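Cahier d'atelier - projet étudiant de tri à deux bras
Avril, entrée commencée vers 14 h, finie nettement plus tard

Bon, je reprends le cahier parce que la dernière entrée s'arrêtait au milieu d'une phrase sur les limites de couple et que je suis incapable de me souvenir de ce que je voulais dire. Si quelqu'un du groupe sait, qu'il l'écrive dans la marge, merci !

Où on en est : la tâche choisie pour la démo de fin de semestre, c'est le rangement de brosses à dents. Oui, je sais, ça fait rire tout le monde à la cafétéria. Mais c'est un objet vraiment intéressant : long, fin, léger, avec un centre de gravité mal placé et une tête qui accroche partout. L'équipe de Carkow, l'autre groupe du module, a pris des cubes en mousse. Je ne dis rien, chacun ses choix, mais des cubes en mousse, quand même.

Le matin a été mangé par le calibrage. Le bras droit avait un décalage au poignet depuis qu'on a démonté la pince pour changer les patins, et on a mis un temps fou à comprendre que l'origine avait été réenregistrée avec la pince fermée au lieu d'ouverte. Donc chaque ordre de fermeture partait d'une valeur fausse et la pince forçait au bout. J'ai refait la procédure deux fois, valeurs dans le fichier de config, branche « achari » du dépôt (c'est notre nom de code pour la version à deux bras, la branche « banville » reste celle à un seul bras, ne pas mélanger s'il vous plaît, j'ai perdu une heure là-dessus le mois dernier).

À faire absolument avant chaque session, je le remets ici puisque la feuille collée sur l'armoire a disparu :

- allumer l'alimentation, bras en position repos, mains loin de la table
- lancer le script d'origine, pinces OUVERTES
- vérifier que les câbles du bras gauche ne passent pas sous le rail
- déplacer chaque bras à vide avant d'y mettre quoi que ce soit
- noter dans ce cahier le nom de la branche utilisée

Ensuite le contenu. Le jeu d'épisodes compte maintenant 302 enregistrements utilisables, sur lesquels 63 viennent de la première campagne, avant qu'on change la hauteur de la caméra. Je suis d'avis de les sortir de l'entraînement. On en a discuté à midi et les avis sont partagés : d'un côté c'est du boulot déjà fait et ça fait mal au coeur, de l'autre le point de vue n'est plus le même et le modèle se retrouve avec deux mondes différents pour la même tâche. J'ai proposé de faire les deux entraînements et de comparer. Ça coûte une nuit de calcul de plus, pas la mer à boire. Le serveur est libre après 20 h, j'ai mis une réservation sur le tableau.

Premier essai de l'après-midi : politique entraînée la nuit dernière, sans rien changer. Le bras gauche va chercher la brosse, la saisit à peu près bien, et la lâche trop haut. On entend un joli « clac » contre le bac et une fois sur deux la brosse ressort. Mon hypothèse, c'est que dans nos démonstrations on lâche nous-mêmes trop haut par peur de taper le bord. Le modèle nous imite très fidèlement, on ne peut pas lui en vouloir. J'ai regardé trois ou quatre épisodes au hasard et c'est flagrant, surtout dans les miens (je plaide coupable).

Deuxième essai, même chose avec la vitesse réduite. Moins de rebonds, mais le bras se met à hésiter au-dessus de la brosse, il descend, il remonte, il redescend, on dirait quelqu'un qui cherche ses clés. J'ai coupé au bout d'un moment. Je soupçonne la longueur des séquences d'actions : on prédit 100 pas d'un coup, et quand on ralentit l'exécution, la nouvelle prédiction arrive avec une image presque identique à la précédente. À tester avec une fenêtre plus courte. Quelqu'un avait commencé un script pour faire varier ça automatiquement, il est dans le dossier partagé mais il ne tourne plus depuis la mise à jour. Je m'en occupe si j'ai le temps, donc probablement pas avant la fin de la semaine.

Troisième essai, départs plus serrés : j'ai posé les brosses parallèles, bien espacées, et là ça passe beaucoup mieux. Forcément ! C'est tricher un peu, mais ça confirme que la saisie en elle-même est correcte et que le problème vient des croisements. Quand deux manches se superposent, la pince attrape les deux, ou pire, elle attrape celui du dessus et traîne l'autre sur dix centimètres.

Du coup, décision pour la prochaine campagne d'enregistrement : on varie franchement les situations de départ. Beaucoup de brosses, peu de brosses, croisées, sous emballage, tête en haut, tête en bas. Et on arrête de les aligner gentiment par réflexe avant d'appuyer sur le bouton, moi la première. Chacun relit ses épisodes avant de les verser dans le jeu commun.

Le tissu, maintenant. C'est la partie qui me plaît le plus et celle qui marche le moins. L'idée, c'est que le bras droit s'occupe du tissu vert pendant que le bras gauche range. Sur le papier, deux tâches séparées, deux bras, tout va bien. En pratique, on est obligés de réfléchir à l'espace commun au milieu de la table, et les deux pinces s'y retrouvent plus vite qu'on ne croit. On a convenu d'une règle pour les démonstrations : le bras qui tient quelque chose a la priorité, l'autre attend. Si les deux tiennent quelque chose, c'est le gauche qui passe. C'est arbitraire, mais au moins tout le monde fait pareil, et le modèle aura peut-être une chance d'apprendre quelque chose de cohérent.

Pour la prise du tissu, il faut pincer un pli. Attaquer à plat ne donne rien, les doigts glissent dessus. J'ai essayé de descendre un peu plus bas et d'appuyer, puis de fermer, ça crée le pli tout seul et c'est assez satisfaisant à regarder, mais j'entends le moteur du coude qui n'aime pas. Je note donc : ne pas descendre plus bas que la limite logicielle, même si « ça passe ». Le bois de la table a déjà deux petites marques et je préférerais rendre le matériel dans l'état où on l'a reçu.

Côté logiciel, le journal d'hier soir avait 1824 lignes d'avertissements, toutes identiques, toutes sur un horodatage en retard. J'ai d'abord paniqué, puis j'ai vu que c'était l'horloge du portable qui n'était plus synchronisée. Relancé le service, terminé, plus une seule ligne. Ça vaudrait le coup de mettre un contrôle au démarrage, un truc bête qui refuse d'enregistrer si l'écart est trop grand. Je l'ajoute à la liste.

Question en suspens pour la prochaine réunion : est-ce qu'on s'inscrit aux rencontres Findard ? Les inscriptions ferment bientôt. Le règlement demande une démo en direct, avec remise en place de la table entre les passages, donc il nous faudrait une installation qu'on puisse démonter et remonter sans tout recalibrer. Aujourd'hui, on en est loin. Mais je trouve que ce serait dommage de ne pas tenter, même pour finir derniers, et puis ça nous obligerait à écrire une vraie procédure de montage au lieu de mes listes. J'ai téléchargé le règlement, il est dans le dossier partagé, lisez au moins la page sur l'encombrement maximal, j'ai un doute pour le pied derrière la table.

Deux situations de table pour illustrer ce que j'appelle « peu » et « beaucoup » de brosses :

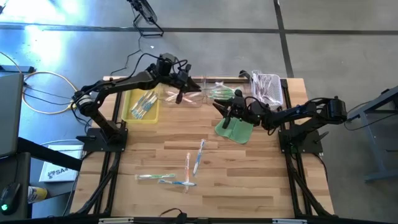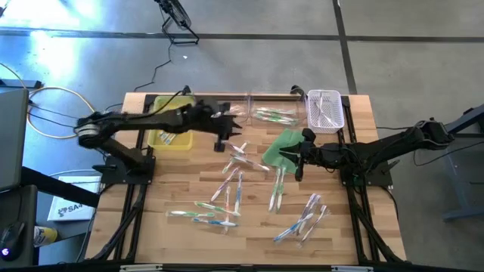
Bras gauche pince ouverte côté bacs, bras droit au tissu vert. Première vue : quatre brosses libres sur le bois. Deuxième vue : table bien plus chargée.

Reste à faire, dans le désordre : réparer le script de fenêtre, imprimer de nouveau la feuille de démarrage (et la plastifier cette fois), lancer les deux entraînements ce soir, refaire du scotch double face, demander si on peut garder la salle pendant les vacances.

Ah, et pour celle ou celui qui passe après moi : la branche sur le portable est « achari », j'ai poussé mes modifs, les bras sont au repos et l'alimentation est coupée. Je reviens demain vers 9 h.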